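Palteo Two-Arm Station
Host Guide, Section 6: Running an Open Day

Visitors love this station, and you will probably enjoy the day as much as they do! This section covers setting up the table, running the bag demonstration and letting guests try the arms for themselves. Read Section 4 (Stopping and Restarting) first if you haven't hosted before.

6.1 Before the doors open

1. Wipe down the tabletop and check that the joined panels sit level. A raised seam will catch a gripper finger.
2. Turn on the station and let it run its warm-up routine. The status page should show 29 checks passed.
3. Move both arms through their full reach once, slowly. Watch the cables at the wrists and make sure none of them pulls tight.
4. Lay out the bags. Soft, crinkly plastic with cloth inside gets the best reaction from a crowd, and it's a real test for the grippers.
5. Mark the visitor line on the floor, 3 feet from the table on every side that guests can reach.

Note: If your station faces a window, check the view from the head camera at the hour you plan to start. The Tetham site gets strong afternoon light in June and moved its talks to 10 a.m.

6.2 Running the bag demonstration

1. Greet the group and point out the stop button. Show them that you have a hand near it.
2. Place one bag in the middle of the table, where both arms can get to it.
3. Select Open Day, then Bag, then Start.
4. Stay quiet for the first few seconds. People lean in when the fingers close on the plastic, and you can hear it crackle from the back row.
5. Once both grippers have hold, talk about what makes this hard. A box keeps its shape. A thin bag folds, stretches and changes every time it's touched.

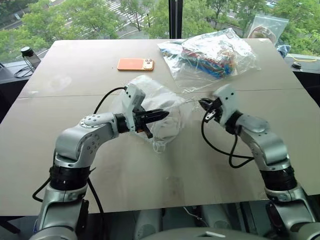 6. Let a missed grasp play out. The arms will back off and try again up to the limit set in the menu, and a second try often gets more applause than a clean first one.
7. Press Pause before you reach over the table for any reason.

CAUTION: Never hand an object to a moving gripper, and don't let guests do it either. Pause the arms, set the object down, step back, then resume.

Note: Static can make light plastic cling to the fingers. Pause and peel it off by hand. Do not shake the arm.

6.3 Guest driving

This is the part kids talk about on the way home – plan plenty of time for it.

1. Switch to Guest mode. Speed is reduced and the arms stay above the tabletop.
2. Seat one guest at a time at the hand controls.
3. Give each guest roughly two minutes, then press Home before the next person sits down.

CAUTION: Tie back long hair and remove lanyards before anyone comes past the visitor line.

At the Fellinberg open day, 106 guests took a turn in one afternoon with a single Leinonen control set. If you expect more than that, ask for a second set when you book.

6.4 Closing down

1. Press Home, wait for both arms to stop, then press Park.
2. Check the finger pads for wear. Replace them after 1,000 grasps or at the first sign of a tear.
3. Save the day's log under Open Day, and write down any questions you couldn't answer. We read every one of them and add the good ones to Section 9.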